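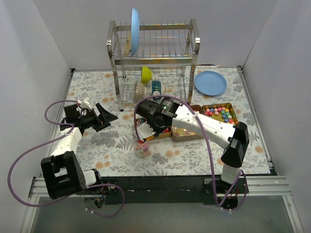
Depuis janvier, l'atelier de préparation de Laltach confie une partie du rangement de la vaisselle et de la distribution des petites pièces décoratives à des postes équipés de deux bras robotisés. Sofia Paiva, responsable de l'organisation du travail, a reçu notre rédaction en mai 2021 pour dresser un premier état des lieux, en présence d'Inês Mendes, opératrice et représentante du personnel.

L'atelier emploie 40 personnes et prépare 400 coffrets de table par jour. Assiettes, bols et tasses y sont contrôlés, mis à l'égouttoir, puis associés à des garnitures de très petite taille. « Le geste est simple, mais sa répétition ne l'est pas », rappelle Mme Paiva. « Le service de santé au travail nous signalait depuis longtemps des douleurs au poignet et à l'épaule. La direction a retenu la proposition de la société Stemton après une consultation de 7 mois. »

Les bras, fixés au bord de la table, travaillent entre trois parois claires. Le choix d'une nappe à fleurs comme revêtement a surpris les équipes. Mme Paiva le justifie par la destination des produits : « Nos articles finissent sur des tables habillées. Nous avons souhaité que le système apprenne à distinguer une assiette bleue ou une étoile de couleur sur un fond chargé. »

Aucun poste n'a été supprimé, selon la direction, qui s'y est engagée par écrit. Les fonctions ont en revanche évolué. Inês Mendes, affectée pendant des années au garnissage, supervise désormais deux postes. « Je prépare les bacs, je surveille les prises, je reprends à la main ce qui est mal posé », explique-t-elle. « J'ai moins mal le soir. Mais je parle moins aussi. Avant, nous étions quatre autour de la même table. »

Cette question de l'isolement a été portée devant la direction en mars. Un temps d'échange quotidien a été instauré à la prise de poste, et les affectations changent chaque semaine. Mme Mendes juge la mesure utile, quoique insuffisante : « La rotation existe sur le papier. Quand il manque quelqu'un, elle saute. »

La formation constitue l'autre point de discussion. Bernardo Simões, technicien de maintenance, assure seul l'accompagnement des opérateurs — une charge que Mme Paiva reconnaît excessive. Un second formateur doit être désigné avant l'été. Les représentants du personnel demandent également que la surveillance des bras figure dans la grille de classification, avec la rémunération correspondante. « La demande est à l'étude », indique Mme Paiva, sans avancer de calendrier.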